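Courses > Household Science > Unit 4 > Handout 2

Storing Small Goods in the Home Pantry
Prepared by Þórey Hjaltested

Students are expected to know the difference between a "best by" date and a "use by" date before the October session. The first concerns quality; the second concerns safety.
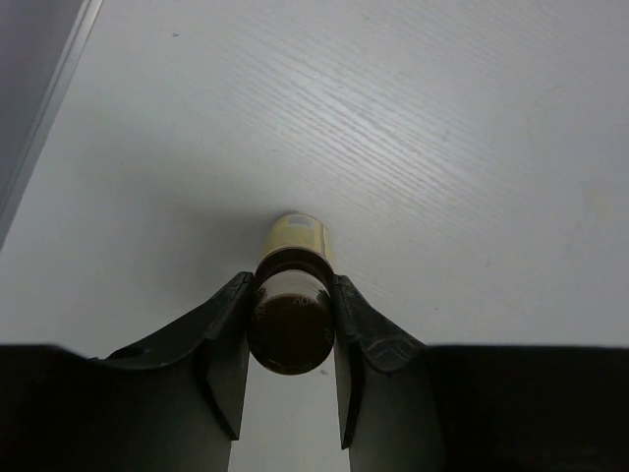

Dried herbs lose flavor in light and heat — a closed cupboard away from the stove is preferred. Whole spices keep longer than ground ones and should be bought in small amounts.

The written inventory counts for 50 points and the storage plan for 50. Each plan must list 20 items.

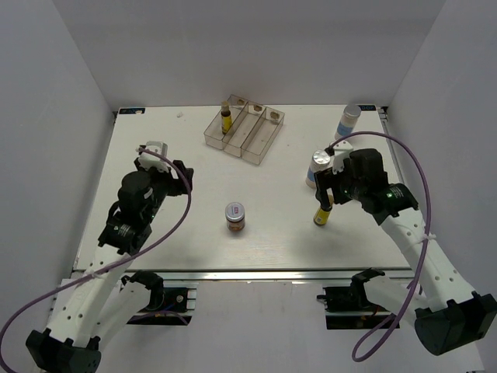

Older stock is placed in front of newer stock. Readings begin on page 77 of the course packet.

3 shares | 0 comments

Related
Unit 4, Handout 1: Reading Labels
Unit 5: Planning a Week of Meals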